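Thread on flutter echo in small rooms, because three people asked me the same thing after the Millton talk.

Clap once in the middle of a bare room. If the tail has a zip or a buzz to it, you have flutter. Sound is bouncing between two hard surfaces that face each other, and each pass reaches you as a separate tick.

The spacing of the ticks depends on the distance between the surfaces. Sound covers a bit over a foot per millisecond. My office is 180 inches long, so a full round trip down and back takes a little under 27 ms.

That same length sets the lowest room mode, which comes out near 37 Hz. Different problem, different fix. Please do not try to solve a bass problem with a rug.
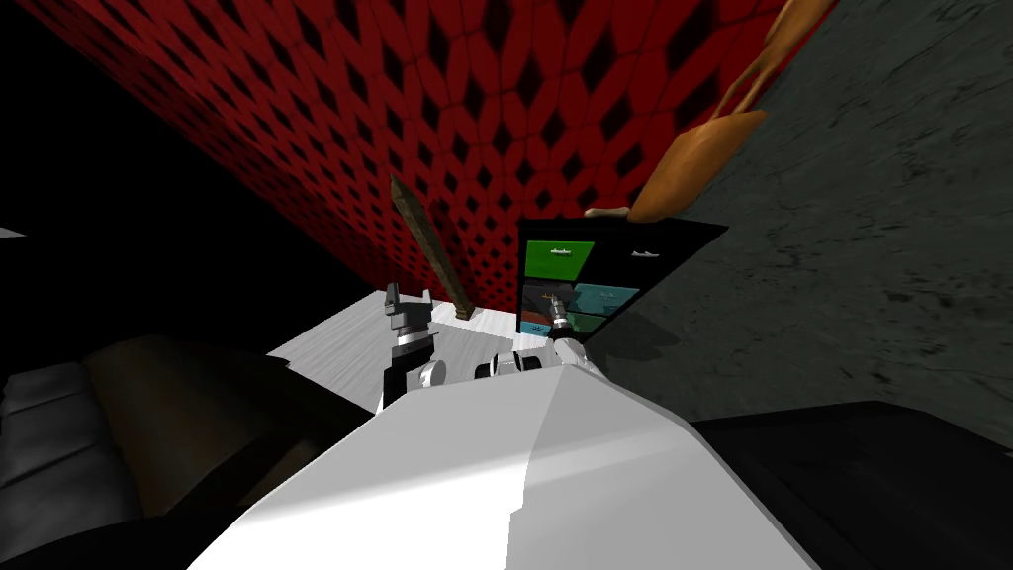
Render: Eftychia Triantafyllou

Wall finish matters less than people expect. Paint, wallpaper, and bare concrete all reflect most of what hits them at speech frequencies. A pattern you can only see does nothing. A pattern you can feel with a fingertip does close to nothing.

To scatter sound, relief has to be a decent fraction of a wavelength deep. At 2000 Hz a wavelength is just under seven inches. Deep bookshelves with uneven contents qualify. Textured plaster does not.

Soft things absorb, and thickness decides how low they reach. One-inch foam takes the top off and leaves the low mids alone. The room then sounds dull and boxy at once, and people blame the microphone.

Stelios Gkikas measured his study before and after thin foam on two walls. The decay above 2000 Hz dropped by half. Below 200 Hz the two curves sat on top of each other.

He had paid $888 for the foam, installed. I have his permission to post the number.

What I would do first, in order of cost. Move the desk so you are not sitting midway between bare parallel walls. Put a thick rug on a hard floor. Hang a heavy curtain with folds in it, pleated to about double the width.

Then panels. Four inches of mineral wool, fabric front, with an air gap behind as deep as you can stand. Treat one wall of each facing pair before you double up on anything. 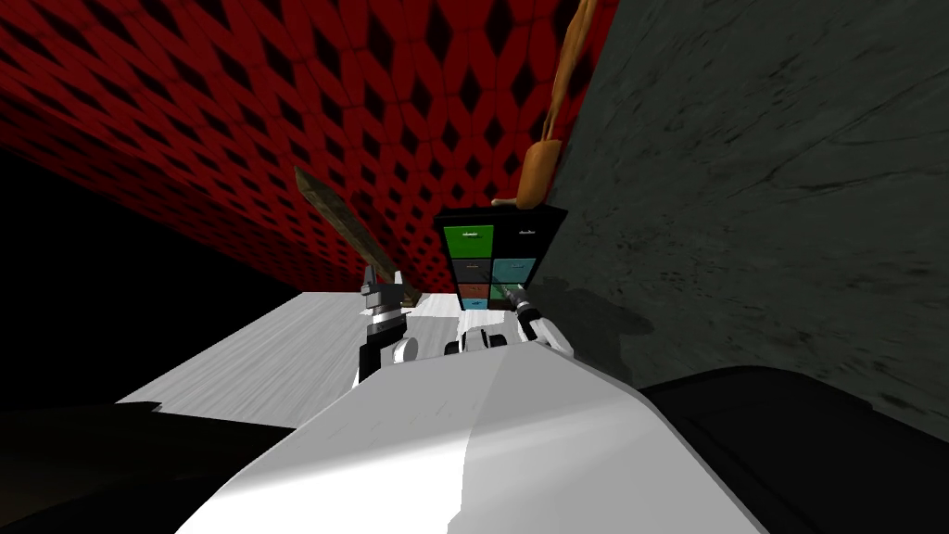 Do I need to treat the ceiling too?

If the floor is hard, treat one of the two. A rug is the cheaper half of that pair, but it is thin, so a ceiling panel over the desk will do more for speech. With wall-to-wall carpet and a good pad, leave the ceiling for last.

Anastasia Lambrakis points out that angling a panel a few degrees also breaks up flutter. Correct. It moves the energy elsewhere and does not remove it, so check the other pair of walls afterward.

For measuring: a phone recording of a clap is fine for finding flutter. Zoom in on the waveform and look for evenly spaced spikes. For decay times use a proper sweep and a speaker, and take more than one mic position.

Corner traps are a separate thread. I have Alois Ortner's December measurements from the Halim rehearsal room and still need to clean up the plots.

Replies are open. Post dimensions in feet and say what the floor is made of.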